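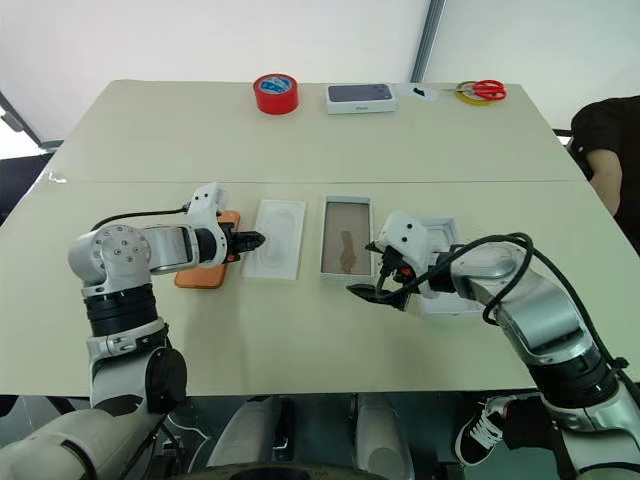 How many demos before a two-arm policy can pack a phone box?

Posted by satine_bench

Hi all, first time posting, long time reading. I've been recording demonstrations for a packing job: phone in the bottom tray, insert on top, lid on, and eventually tape. I'm driving both arms by teleop and saving every run. So far I have 200 episodes, all collected by me, over way too many evenings.

I trained on those and the result is... kind of there? The left arm goes to the phone pretty reliably. Then it hovers. It'll sit closed right above the phone for ages, as if it's waiting for permission. The right arm wanders over toward the tray with its fingers open and does the same thing. If I nudge the phone a little, sometimes the whole thing wakes up and carries on!

My layout is pretty much the same every time. Loose phone on the left, then the white insert, then the open tray, lid off to the right. I keep the tape rolls and scissors at the back of the table. I have one orange phone I use most and a second one that usually ends up in the tray when I'm practicing the insert and lid steps.

So do I just need more data? Another 200? Or am I recording the wrong thing? I'd love to hear from anyone who has done something like this before I give up another month of evenings. Also, does the stuff at the back of the table matter? I never touch it during the early steps.

Posted by Sopacua

Don't record another batch yet! I went through this exact hovering business in January with a charger box and I made it worse by piling on more of the same.

Go back and watch your own episodes at normal speed, and pay attention to yourself this time. I bet you pause. I did. Every time I got the gripper over the part, I'd stop for a second or two to check the angle, then look over at the other arm, then go. The policy sees a whole lot of frames where the right answer is "stay put" and it learns that beautifully. In my case I trimmed the still stretches out of the start and middle of each run (I kept a short bit at the moment of grasping, you do want that) and retrained on the same data. Way less hovering. It took me one afternoon with a script.

Second thing, your layout. "Pretty much the same every time" is going to bite you. Slide the tray forward and back, turn the phone a bit, swap the insert and the lid. I keep a stack of 18 layout cards next to the table and draw one before each episode, otherwise I drift back to my favorite setup without noticing. And use the second phone as the loose one for a good share of the runs, or you may end up with a policy that chases orange.

As for the things at the back, I'd leave them there if they'll be there when you run it for real, but shuffle them around. Same goes for people standing by the table. I used to have a friend hovering at my elbow for half my runs, and it was fine so long as the runs without him were in the set too.

One more, then I'll stop. Record some recoveries. Start with the phone half in the tray and crooked, or with the insert sitting on the edge, and fix it. I did 6 of those for each kind of mess and it helped more than I expected for such a small pile.

Posted by adus_77

more data. 200 is nothing for two arms

Posted by Neken

I'd mostly go with Sopacua, though I think the trimming can be overdone. I cut mine too hard and the arms started bumping each other, because the waiting was how one arm let the other get out of the way. With both arms working over one little row of parts you do need some of that. Maybe trim the pauses where both arms are still, and leave the ones where only one is?

Also, consider splitting it up. I label mine by step (phone in, insert on, lid on) so I can see which step is short on examples. Mine was the lid by a mile. Lids are miserable. They sit flat on the table and the fingers have nothing to get under, so I started pulling the lid to the table edge with one arm and catching it with the other. Once I settled on doing it that way every single time, it started to learn it. Before that I had three different lid tricks mixed together and the policy would start one and finish another.

Save the tape for later. I'm still fighting with tape.

Posted by satine_bench

Went and watched a bunch of my runs and, yep, I pause. A lot. On nearly every one I stop right above the phone. Going to try the trim with both-arms-still only and make some layout cards. I'll come back and report on the lid!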